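Unit 6: Demonstration by Hand and by Remote Control
Course handout, robot learning lab
Revised Monday, January 8, 2024

6.1 Two ways to show a task

In kinesthetic teaching the operator holds the arm and moves it through the task while the joint encoders record. In teleoperation the operator works a separate input device, and the arm, real or simulated, follows. Simulated arms have no body to hold, so all simulator work in this unit is teleoperated.

Kinesthetic data tend to be smooth but carry the operator's force on the links. Teleoperated data carry no such force. They do carry delay, and beginners pause often while they judge depth.

6.2 Recording format

Each demonstration is one episode. The Raptis logger writes state and command at 20 Hz, together with the camera views. State and command are separate columns and must stay separate: training on the measured state in place of the command is the most common error in submitted work.

The reference set from September, named Bistden, holds 1,559 episodes. Of these, 165 were marked as failed and are kept in their own folder. Do not delete them; they are used in Unit 8.

6.3 Working in the Sidadell rooms

Sidadell rooms are furnished interiors with randomized wall color and furniture finish. The input device is the Sunov handheld controller.

Points to observe during an episode:

1. Start recording before the first motion. Trim idle time later with the script, never by hand.

2. Approach from the side the fingers open toward. Correct the wrist angle at a distance and keep it fixed over the last few centimeters.

3. Check clearance against neighboring items. On a cabinet top, a small object standing next to a larger one leaves little room for the fingers, and a tissue box with a tissue pulled up through the opening takes more height than the box alone. The gripper in the view below is at or just above the cabinet surface, its three curved prongs to the right and the small beige item and green tissue box to its left. The right half of the top is clear.

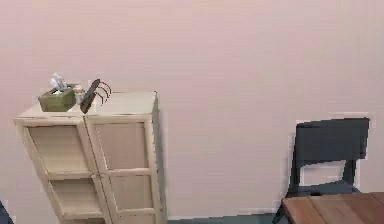
4. If contact is lost, continue and recover. Recovery motion is useful data — label it in the notes field.

5. Stop recording only after the arm has been still for one second.

6.4 Assignment

Record 20 episodes of a single pick task in a Sidadell room of your choice. Submit the log folder, the notes file, and one page comparing commanded and measured gripper position for two episodes, one of them with a recovery.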